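Flodon's cheap data claim, read slowly

December 19, 2023

The Flodon group put out its write-up on hand-held gripper training last week, and several of you forwarded it to me with some version of "so the robot arm is optional now?" I have read it twice. My answer is no, or at least they haven't shown it.

The method is simple enough. A person holds a gripper in each hand and does a household chore, and the recordings are used to train a policy that later runs on a two-armed robot, in this case the Jikard. No teleoperation, no robot tied up all day while someone learns to drive it. Wing-yan Tang, the lead author, says collection went much faster than with their old setup. I believe that part. People are quick with their own hands.

My trouble starts with the results table. The shoe rack task, putting a pair away on a shelf, is scored over 10 trials with the collected layout and 10 with the rack moved. Ten is not many. If two of those go the other way you have a different headline, and there are no error bars anywhere in the main text. The comparison policy, trained on teleoperated data, got 14 demonstrations while theirs got 30. The authors call this "matched by operator time," and maybe that is fair, but I would want to see the matched-by-count number printed right beside it. It isn't in the appendix either. I looked.

Then there is the question of what a person does without thinking.

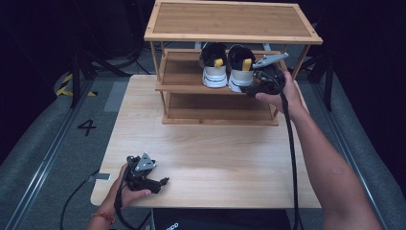 A wrist gives a little when a shoe catches on a rail. An elbow swings out. You lean. The Jikard does none of this in the same way, and the paper filters out motions the robot can't reach, but it never says how many recordings were thrown away. If half of them went in the bin, the speed advantage looks a lot smaller.

I asked Chia-jung Yau, who ran a similar comparison at Edet in July, whether I was being too hard on them. She thought the transfer was probably real for slow pick-and-place work and said she would not bet on it for anything that needs force. Her own numbers are unpublished – so weigh that as you like.

Flodon says the recordings will be released through Brornutow, with no date given. I'll rerun the count-matched version when they are and print whatever comes out.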